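# What Is Inside a Bed?

*Plestero Home Learning Series, for young readers*

A bed is made of layers, and each layer has its own job. The mattress holds up your whole body. Some mattresses have metal springs inside. Others are filled with foam, cotton or wool.

Many mattresses have a quilted top. Quilting means that layers of cloth and soft filling are joined with lines of stitching. The stitches keep the filling from sliding into lumps. On many beds the lines cross and make diamonds.
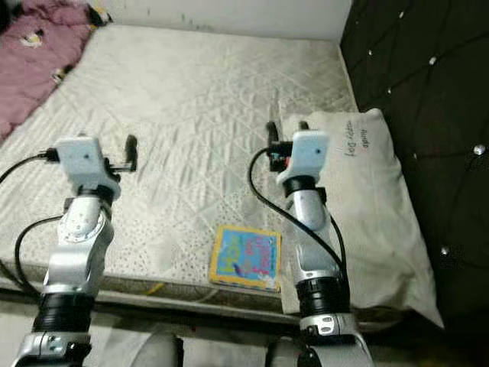

*A quilted mattress without sheets, with a pillow and a small board book.*

Sheets cover the mattress and can be taken off for washing. A pillow supports your head and neck, and it has a washable cover too, called a pillowcase.

**Try this:** The next time the sheets are changed at home, ask to see the mattress. Run a finger along one line of stitching. Does it cross another line? Draw the pattern you find.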